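**Cludetti bench-cleaning robot, after a good long trial**

I bought the Cludetti in January, after my neighbour Marit Åberg came home from a trade show raving about it, and I've put off writing this review because I kept hoping I'd warm to it a bit more. It cost me $400 on special, and I wanted very badly for it to be the thing that finally got me out of wiping down the bathroom.

For anyone who hasn't seen one, it's a squat little unit about the size of a bread plate that creeps over flat surfaces with a damp pad underneath. It has edge sensors so it won't march off the end of the bench, and in all these months it hasn't once gone over - full marks there. It's quiet too, quieter than the fridge, and the app is a pleasure to use compared with the one that came with our vacuum.

On a big bare surface it's lovely! Our dining table comes up beautifully, and the laundry bench isn't far behind. I set it going after tea, put my feet up, and 8 minutes later it chirps to say it's finished. If your house is mostly long empty benches, you could stop reading now and go and order one.

The bathroom is another matter. Anything sitting on the vanity has to come off first, which is half the chore gone before the machine has done a thing. Then there's the basin. Ours, like a lot of the newer ones, sits up on top of the counter, and the Cludetti treats it as a wall. It noses up, thinks about it, backs away and leaves a margin two fingers wide the whole way round, exactly where the splashes and the toothpaste end up. It can't climb in to do the bowl, of course, and it has no idea that a tap exists.

I rang the help line about the margin and got a very patient woman called Ylva Halvorsen, who talked me through the "close edge" setting. It did narrow the gap a little, but the unit took twice as long and got itself wedged against the splashback on both tries. 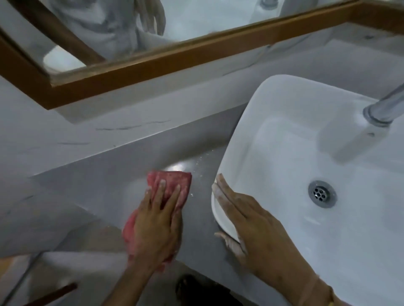
So I still do the vanity with a cloth, same as my mother did. When you pay attention to it, there's a surprising amount going on in such a dull job. You lean harder where it's stuck, you fold the cloth over to a clean bit, you steady yourself with the other hand, and you go round a curve without giving it a thought. I can't see a $400 gadget managing that, and I'm not sure a dearer one would either just yet.

The replacement pads are decent and last 200 washes according to the box, though I'm nowhere near finding out.

Would I buy it again? For the dining table, probably yes, at the sale price. For the bathroom, no, save your money and get a nice stack of cloths. I'm giving it three stars, and I'll have another look when they bring out the next model, which Ylva reckons will handle corners better.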